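Watch the Hands Before the Robot
Opinion
By Huia Lockyer
April 6, 2022

The open day at Hokora's Millville site ran from mid-morning to late afternoon, and most visitors spent it in the front hall, where a two-armed machine folded towels on a bench. I spent an hour there and the rest of the day in the back rooms and in front of the recordings. My argument is that the front hall was the less informative part of the visit, and that companies in this business should reverse the order of the tour.

The towel demonstration was competent. The towels were the same size and the same weight. They came from a stack with the edges aligned. The arms picked up two corners, lowered the cloth, folded it twice and moved it to a tray. A screen overhead reported a cycle time of 60 seconds. The operator, a patient man named Abubakar, answered questions between cycles and reset the stack when it ran low.

I asked him what happens when a towel arrives crumpled. He said the success rate drops and that the team does not run that condition in public. I appreciated the answer. It should have been printed on the card beside the bench, which gave the cycle time, the arm payload and the name of the controller, and said nothing about the state of the laundry at the start of the task.

That omission matters. Folding a flat towel is mostly a motion planning problem, and motion planning has been in decent shape for years. Picking one garment out of a mixed pile is a perception and contact problem. The robot has to decide where one item stops and the next begins, close on a single layer or on a known number of layers, and notice when something else is coming along with it. A visitor who sees only the first task will assume the second is a small extension of it.

The recordings are where the second task gets attention. Hokora trains its folding policy on sessions in which people do household work using hand-held grippers fitted with cameras. The gripper has two fingers, like the one on the arm, so the person is restricted to roughly what the machine could do. They cannot use a thumb to separate layers or smooth a sleeve with a flat palm. The data is recorded from the position of the tool, and the policy learns from that same position later. 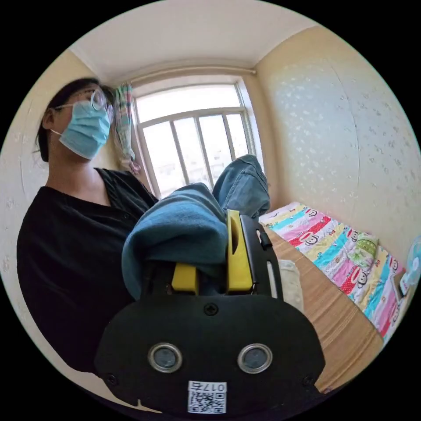 Sessions of this kind are slow to watch and I recommend watching them anyway. Fleece compresses when the fingers close, so the width of the grip says little about how much material is being held. Denim resists, and a folded seam can keep the fingers apart when the rest of the cloth would let them close. Put the two in one bundle and a grip that suits one is wrong for the other. People deal with this by regripping. They pull a little, let go, move over and pull again. None of it looks impressive, and all of it is the skill being sold.

The set shown at the open day held 2226 sessions. I was told that some 9 percent had been rejected at review, mainly for tracking loss and for items dropped out of view. I asked whether the rejected sessions could be seen as well. They could, on request, at a second terminal with no chair. Two other visitors came by in the time I stood there.

I would have put that terminal at the entrance. Failures tell a prospective buyer what the accepted data leaves out. If dropped items are removed at review, the policy sees few examples of recovering from a drop, and a machine that has rarely seen a recovery will tend to handle one badly. There are good reasons to filter – bad tracking teaches bad motion – but a drop with clean tracking is useful material, and I think it should be kept and labeled.

The strongest objection I heard came from an integrator at Trarkberg, who buys arms for commercial laundries. His view was that his customers process flat goods in volume, that flat goods are what the bench showed, and that a home bedroom is irrelevant to them. For his customers he is right. A hotel sheet line has controlled input, and controlled input is worth paying for. If Hokora were selling only to that market, I would withdraw most of this column.

It is not selling only to that market. The brochure handed out at the door uses the word "home" on every page. Homes have narrow working space, mixed fabrics, beds used as sorting tables, and light that comes from one side in the morning and the other side in the evening. A camera exposed for a dark garment can lose detail in a bright window. A bench under even overhead lighting tests none of this, and a home buyer has no way to infer it from a cycle time.

There is also the matter of what gets measured. Cycle time is easy to display, so it gets displayed. For mixed laundry I would ask for three other figures: the rate of unintended double picks, the number of regrips per garment, and how often a person has to step in per basket. Abubakar told me the first two are logged internally. The third was being discussed. I would treat it as the main figure, as a homeowner who has to stay in the room has gained very little.

Hokora plans another open day in October. I have asked for one change to the bench, and it requires no new hardware. Tip a basket of unsorted clothes onto it once an hour, run the arms for ten minutes, and leave the counter on.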